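Notebook, February, Bisht file
Bench 2, started 8:40 a.m.
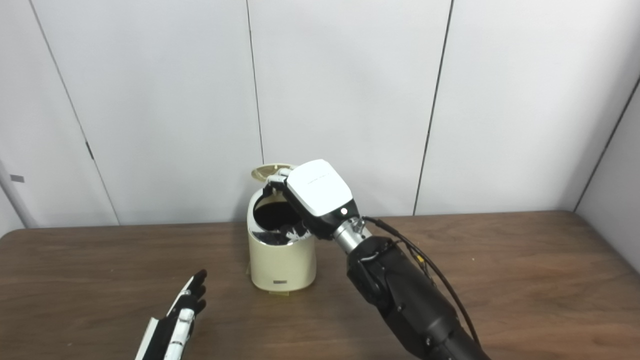

Small cream bin, lid up, black liner in.

Big day on the contractor payments thing, and I want it all written down while I still remember which pile is which.

Background for Lihua, who is joining us on this one: Bisht took deposits for bathroom and porch jobs under at least two business names. Renu's newsroom has been hearing from homeowners since last fall. They asked us to look at the paperwork side: invoices, receipts, the signed change orders. We are not deciding if anybody committed fraud. We're checking if the documents hang together, and Renu's people will put that next to what the homeowners told them, and next to whatever Bisht says if he ever calls back.

Total intake is 271 pages. Most came as phone photos, 43 as paper originals in a folder from one homeowner who kept everything, including the envelopes (bless her!). Paper originals are a gift. I did those first.

Morning: invoice numbering. I typed every invoice number and date into one sheet and sorted by date. Under the first business name the numbers climb the way you'd expect for a small outfit. Under the second name they jump backward in May and then repeat. Two different homeowners hold an invoice with the same number, different addresses, different amounts, same day. I got up and walked around the room when I saw that. Gholamreza pointed out, fairly, that plenty of honest contractors are terrible at numbering, and if he restarted his template on a new laptop we'd see the same thing. So it goes in as "duplicate number, cause unknown."

Then the permit numbers, which I think is the best find so far. Six of the contracts list a city permit. Orvokki ran them against the public lookup over lunch. Three match the address. One belongs to a fence replacement across town. The last two return nothing at all. She tried them with and without the dash, and with the zeros swapped for the letter O. Still nothing. She is going to phone the permit desk before we say anything stronger, as older records may not all be in the online system.

Typeface comparison, 1:15 p.m. Scanned the paper originals at high resolution and laid the supplier receipts side by side. Bisht gave homeowners receipts from Sternemard to show he'd bought their tile and lumber. Four of them share a smudge in the same spot, just left of the subtotal line. Same shape, same tilt. I overlaid two at half transparency and the smudge sat right on top of itself while the item lines differed. Lovely clean result. Vesela redid the overlay without looking at mine and got the same alignment. I let her pick her own anchor points, so I'm comfortable with that one.

What it means: those four likely come from one source page. What it doesn't mean: who made them, or when. Sternemard could have a dirty scanner of their own. Need a known good receipt from the same store and the same month. Renu thinks one of the homeowners bought grout there herself and may still have the slip.

Didn't work: the ink test on the change orders. Signatures are in what looks to my eye like two different blues, and I was hoping for a clear split under the lamp. I got mush. Might be the sleeve glare. Try again out of the sleeves, gloves on, with Gholamreza logging each one in and out.

Adding up the money: deposits we can tie to a cancelled check or a bank transfer cover 73 percent of what the homeowners say they paid. The rest was cash, or a check we haven't seen. Please nobody round that up when talking to Renu.

Software note. Postetti keeps rotating the phone photos on import and then saving the rotated copy over the original. I caught it on the second batch. Turned off "auto straighten" and reimported everything from the Kekano drive, hashes match again. First batch was fine, I checked. If you open it on the other machine, check the setting before you touch a thing.

To do
Orvokki: permit desk, ask about paper records too
Renu: known good Sternemard slip, plus the missing page 2 from the porch contract
Vesela: second pass on duplicate invoice numbers, fresh sheet, don't copy mine
Lihua: read the intake log start to finish, then ask me all the questions
Me: ink again, new lamp bulb, write up the smudge with the overlays attached

4:50 p.m. Renu just called. A homeowner we didn't know about has a receipt with the smudge. Different street, different job. She's sending photos tonight and the paper after that. So that could be five!!

Originals back in the cabinet, log signed.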